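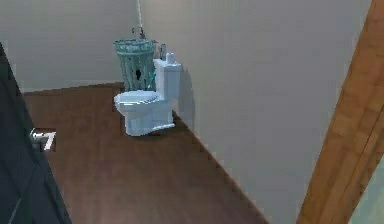 Flundunby Motocross: Rider and Entrant FAQ

Last updated September 10, 2022

These answers apply to all rounds of the Clurkulis Cup held at the Flundunby circuit. If an answer differs from the supplementary regulations for a particular round, the supplementary regulations apply.

ENTRIES AND LICENCES

How do I enter?
Entries are made through the online form. The form opens when the supplementary regulations for the round are published and closes when the class is full or at the closing time given in the regulations. An entry is complete when payment has cleared and a confirmation message has been sent. A saved form without payment does not hold a place on the line.

How many riders are accepted?
Each class takes a maximum of 30 riders. If more than 30 entries are received, the extra riders are placed on a reserve list in order of payment. Reserves are told by email if a place opens. A reserve who no longer wants a place should reply to the first email so that the next rider can be contacted.

Can I enter two classes on the same day?
Yes, if the classes do not run back to back on the timetable. The entry form blocks combinations that are not allowed. A separate fee is due for each class. If you use the same machine in both, it needs to be presented at technical control only once, but both race numbers must be shown to the scrutineer.

Do I need a full-season licence?
No. One-event licences can be bought at signing-on. Riders with a one-event licence do not score championship points and are removed from the points table before points are given out, so the riders behind them move up. They remain eligible for trophies on the day.

My child turns old enough for the next class in August. Which class do they ride?
Age classes are fixed by the rider's age at the first round of the season. A rider who moves up during the season leaves their points behind and starts in the new class with none. Moving back down is not permitted.

Can I get a refund?
A full refund less the card charge is given if you withdraw before entries close. After that, a refund is given only on receipt of a medical certificate. Fees cannot be moved to another rider. They can be carried over to the next round on request.

RACE NUMBERS AND TRANSPONDERS

Can I choose my number?
Registered championship riders may ask for any free number in their class. Numbers are held until the end of the season and for the winter after it. Riders with one-event licences are given a number at signing-on, and should bring plain backgrounds and a set of stick-on digits.

Are three-digit numbers allowed?
Yes, up to and including 928. The digits must be readable on the front plate at racing distance. Outlines, shadows and patterned fills are refused if the lap scorers cannot read them. Their decision is final.

Which transponder do I need?
The circuit uses the Stanum loop. Stanum transponders with a valid subscription work without further setup. Other makes cannot be read. Hire units are handed out at signing-on against a deposit and must be returned before you leave the paddock. The bracket is not supplied.

Where is it fitted?
On the left fork guard, upright, with the clip at the top. Units carried in a pocket or bumbag are not accepted, as they produce missed passings when a rider falls near the loop.

What happens if mine fails during a race?
Manual lap charts are kept for every race and are used to fill gaps. You will not lose a position through a failed unit. You will be asked to fit a working one before the next race.

TECHNICAL CONTROL

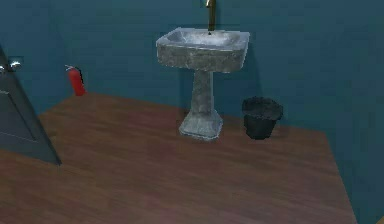 What is checked?
Throttle return, engine cut-out, brake operation, lever ball ends, footrest springs, wheel bearings, spokes, chain guard and front sprocket cover. Handlebars must have a crossbar pad, or a centre pad where no crossbar is fitted. Grips must be closed at the ends. A machine that fails may be presented again as many times as needed until technical control closes.

Is there a noise test?
Yes. All machines are tested before practice, and machines may be picked at random after any race. The limit is the one in force under the governing body's rules for the season. If a silencer is damaged during a race, the rider may finish that race unless shown the black flag with orange disc. The machine must then be tested again before it returns to the track.

Is my helmet inspected?
Helmets are inspected with the machine. The approval label must be in place and readable. Helmets with cracks, loose linings or added mounts are held by the scrutineer until the end of the meeting and then given back. Camera mounts on helmets are not permitted during practice or racing. Chest mounts are permitted for riders in the adult classes.

Can I change machines during the day?
You may register up to 2 machines per class. Both must pass technical control. You may swap between races but not during a race, and a change cannot be made once you have entered the waiting zone.

What tyres are permitted?
Standard motocross tyres. Paddle tyres and studs are not allowed. Scoop-pattern rears are allowed only when the clerk of the course has declared the track soft, and this is announced at the riders' briefing.

FORMAT AND STARTS

How is gate pick decided?
By the order of timed practice for the first race, and by the finishing order of the first race for the second. Riders who set no time pick last, in number order. If you are not in the waiting zone when it closes you lose your pick and take the last free gate.

May I prepare the ground at my gate?
Behind the gate, yes. In front of it, no. Tools may not be used and water may not be poured. Junior riders may have one helper at the gate until the two-minute board is shown, for blocks and positioning only.

How long are the races?
Race lengths are set by time plus two laps and are printed in the timetable for each class. The clerk of the course may shorten any race for weather, light or the state of the track. Points are awarded in full if the leader has covered more than half of the planned time.

What happens if a race is stopped?
If the red flag is shown before the leader has finished two laps, the race is run again in full from the original gate positions. Between two laps and half distance, it is also run again, but riders judged to have caused the stoppage may be left out. After half distance the result is taken from the lap before the flag.

How are ties settled?
Overall places on the day are settled by the result of the last race. Championship ties are settled by the number of race wins, then second places, and so on down. If the riders are still level, the result of the last race of the season decides.

Is overtaking allowed under yellow flags?
No. Under a waved yellow flag you must slow down, keep your place, and roll any jump between the flag and the end of the incident. Wheels must stay in contact with the ground. The standard penalty is ten places in that race.

PADDOCK AND TRACK

When does the paddock open?
Opening times are in the final instructions sent to each entrant. Vehicles may not queue on the lane before then. The Figueroa field is kept for riders staying overnight and must be booked with the entry.

Can I ride in the paddock?
Machines must be pushed, or ridden in first gear at walking pace to and from the waiting zone with a helmet on. Pit bikes and electric scooters are not allowed. Penalties are applied to the rider named on the entry, whoever is riding.

Is an environmental mat required?
Yes, under every machine, for fuelling as well as for repairs. It must be absorbent with a waterproof backing. Carpet does not meet the rule.

Where can I refuel?
In your own pitch, with the engine stopped and an extinguisher within reach. Fuel may not be stored within 200 metres of the spectator bank. The marked fuel store by the gate is open to all entrants.

PROTESTS AND CONTACT

How do I protest a result?
In writing, with the fee, to the secretary of the meeting, within 30 minutes of the result being posted on the board. The online live timing page is provisional and does not start the clock. The fee is returned if the protest is upheld. Statements of fact by the starter and finish judge cannot be protested.

Can I use video as evidence?
The stewards may look at video but are not required to. It must be handed over on a device that plays it. Links are not accepted.

Who do I contact?
Questions on entries, numbers and points go to Consuelo Calvo, championship secretary, through the contact form. Give your race number and class. Questions sent after entries close are answered at signing-on.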